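Cahier d'essais, pinces à main, janvier
Banc Grosmont, suite de la comparaison des doigts

Repris à 9 h 40 avec la poignée Serrano remontée. J'avais laissé la dernière entrée au milieu de l'étalonnage de l'ouverture, donc je commence par là : la course est propre maintenant, le zéro ne dérive plus entre deux démarrages. Il fallait resserrer la vis du renvoi (du côté droit, évidemment celle à laquelle on n'accède qu'en démontant le capot). Maricruz l'avait suggéré depuis le début, je le note pour être juste.

Rappel de ce qu'on compare, pour ceux qui ouvrent le cahier ici. Deux jeux de doigts sur la même poignée : les Avon, durs, à face lisse, et les bleus à face quadrillée qu'on a reçus avant les congés. Même tringlerie, même caméra, même cadence d'enregistrement. Seuls les doigts changent, et cette fois je m'y tiens, contrairement à la première série où j'avais aussi changé l'objectif en cours de route. Cette première série est à jeter, je l'ai renommée « ne pas utiliser » sur le disque commun.

Sur objets rigides les deux jeux se valent. Tasses, boîtes, télécommande, rien à dire, on ferme et ça tient. Les Avon sont même un peu plus agréables pour poser, parce qu'ils lâchent franchement. Les bleus collent un brin à l'ouverture sur le plastique brillant. À surveiller mais pas gênant.

Le textile, c'est une autre histoire, et c'est là que je me suis vraiment amusé ! Avec les Avon il faut pincer un pli déjà formé, sinon les faces glissent sur l'étoffe et on se retrouve à gratter. Avec les bleus on peut arriver à plat, glisser les pointes sous le bord et refermer. Le geste est beaucoup plus proche de ce qu'on ferait avec le pouce et l'index. J'ai passé une bonne partie de la matinée là-dessus sans voir l'heure.

Essais sur du noir, posé sur une couverture à motifs. Je voulais le cas pénible pour la caméra : un tissu sombre où les plis se lisent mal, sur un fond chargé. Les deux pointes s'engagent sous le bord du bas, le tissu se soulève légèrement au-dessus, et les doigts bleus restent bien lisibles tant qu'ils ne sont pas entièrement dessous. Pour le suivi de l'ouverture, je me fie aux axes des biellettes plutôt qu'aux pointes, qui disparaissent au moment où on en aurait le plus besoin.
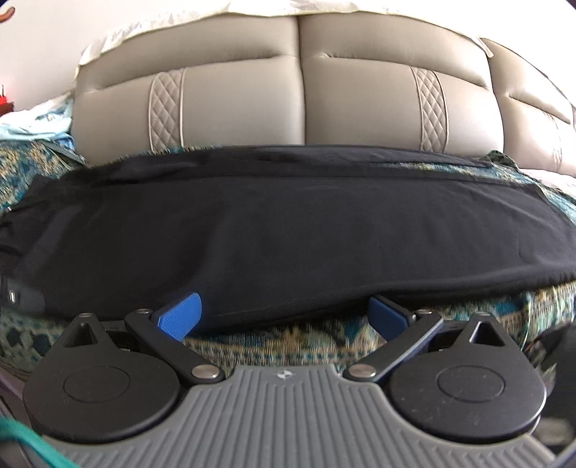
Wouter Prins, en relisant par-dessus mon épaule, objecte que les axes donnent l'ouverture commandée et pas l'ouverture réelle au bout : les doigts souples fléchissent, et sur un tissu épais l'écart peut devenir sérieux. Il voudrait un relevé à vide puis un relevé en charge, avec une cale entre les pointes, avant qu'on croie à la moindre courbe de textile.

Il a raison, et ça m'embête parce que ça décale le reste. J'ai quand même fait un début de relevé avant midi. À vide, la correspondance axes/pointes est très bonne, les points se superposent d'un passage à l'autre. En charge avec la cale, l'écart apparaît dès qu'on serre fort et il revient à la même valeur à chaque fois, ce qui me rassure : une flexion répétable, ça se corrige. Il faudra une table par jeu de doigts. Pour les Avon elle sera presque plate.

Côté contrôleur, on tourne toujours sur la carte Wenurum. Journal du matin : 2993 images enregistrées, 7 perdues, toutes au démarrage, avant que l'horloge soit calée. Ensuite plus une seule. Je suis franchement content, il y a deux mois on aurait signé pour dix fois pire. Le tampon est réglé à 2000 et je n'y touche plus. Bent voulait essayer plus court pour gagner en latence, je préfère qu'il le fasse sur l'autre poignée et qu'on garde celle-ci comme référence.

Petit souci de câble par contre. Quand je tourne le poignet vers la gauche pour attaquer un bord en biais, la gaine tire et je compense sans m'en rendre compte, ça se voit dans les trajectoires (une petite bosse, toujours au même endroit). Essayé avec une boucle de mou plus longue : la bosse diminue. Essayé en faisant passer le câble sur l'avant-bras avec une bande velcro : elle disparaît, mais on a l'air malin et il faut dix minutes pour s'équiper. À discuter.

Ergonomie : la poignée fatigue moins que l'ancienne. Le retour du ressort est un peu raide pour les petites mains, Montserrat me l'a redit après sa séance. On a un ressort plus doux dans le tiroir 227, je le monte demain matin et je refais l'étalonnage de zéro derrière, sans discuter.

Après-midi, reprise avec les bleus seulement. J'ai alterné trois attaques : par le bord, par un pli en plein milieu, par un coin. Le coin est de loin la plus facile. Le pli au milieu marche mieux que je ne le pensais, à condition d'appuyer un peu avant de fermer, sinon les faces se referment sur du vide. Par le bord, tout dépend de l'angle d'arrivée. Trop vertical, on pousse l'étoffe devant soi ; presque couché, ça passe dessous tout seul. Je n'ai pas encore de chiffre d'angle sérieux, seulement l'impression de la main, et Chin-lung propose de l'extraire directement des trajectoires. Excellente idée, je lui laisse les fichiers.

À faire :
Monter le ressort doux, réétalonner.
Relevé en charge complet, les deux jeux, avec cale.
Refaire la série textile Avon dans les mêmes conditions, noir sur motifs.
Demander à Maricruz si le quadrillage des bleus s'use. J'ai cru sentir une différence en fin de journée mais c'est peut-être ma main.
Étiqueter les vis du capot, on a encore failli en intervertir deux.

Arrêté à 17 h 15. Batterie en charge, poignée sur son socle, doigts bleus laissés montés.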